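Is an end-of-stay cleaning charge normal on top of the cleaning fee?

Posted in: Vacation rentals > Fees and deposits

jlagman
We stayed five nights at a two-bedroom apartment in Urrego in April. The booking was made through Bistik and the price already had a cleaning fee in it. Three days after we got home the owner sent a message asking for another $20 for "carpet attention" in unit 514. He says it is in the house rules. I looked at the house rules and there is a line that says guests must leave floors "in a reasonable state." It doesn't mention a price.

We swept the kitchen and took the trash down. I ran a vacuum over the living room the morning we left. There was one mark by the sofa that I'm fairly sure was there when we arrived, but I didn't write it down anywhere. I don't want a bad guest review over $20. Do I have to pay this? Can he take it from the deposit without asking me?
Janelle Lagman

Memach
I let out two apartments, so take this from the owner's side. The cleaning fee covers a normal changeover: beds, bathrooms, kitchen, floors. An extra charge should be for something extra, and the amount or at least the way it's worked out should be in the rules before you book. "Reasonable state" is too vague to hang a price on.

Ask him for three things in writing. The exact rule he is using, a photo of the carpet after you left, and the receipt from whoever cleaned it. Keep it all in the site's message system and don't move to text or email. If he has a receipt and a clear photo of a stain, I would think about paying. If he only has a general complaint, say no politely and leave it there.

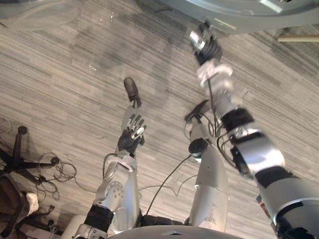
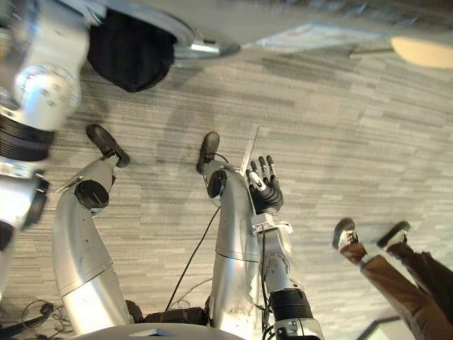
On the question of photos, they only help him if he has one from before your stay and one from after, taken of the same spot. A single photo of a mark doesn't show when it got there. Striped carpet is the worst for this. With long gray streaks like those, a faint darker patch is hard to tell from the pattern unless the light is right, and a guest walking in with suitcases is not going to notice it. I gave up on patterned carpet in my smaller place and put down plain tile in the hall and living room. Anyway, next time take a slow video of every room when you arrive, floors included, and send it to the owner the same evening if you see any damage. It takes five minutes.

As for the deposit, that depends on who holds it. If the booking site holds it, the owner normally has to file a claim and you get a chance to answer. If you paid it to him directly, it's harder. Check your confirmation.

Bimen
just pay it, its 20 dollars. not worth the review

Memach
It's her choice, but if she does pay she should ask for a receipt with the reason on it. Paying without one can look like agreeing that she did the damage.

jlagman
Thank you both. The deposit is held by the site, I checked. I asked him for the photo and the receipt last night. He wrote back that the cleaner is paid in cash and he'll "see what he can find." I'll wait for that before I send anything. Does anyone know if there is a time limit for him to file a claim? I can't find it on the help pages.

Memach
There usually is one, counted from checkout. It should be in the terms you accepted when you booked, under deposits or damage. If you can't find it, message support and ask them to put the date in writing.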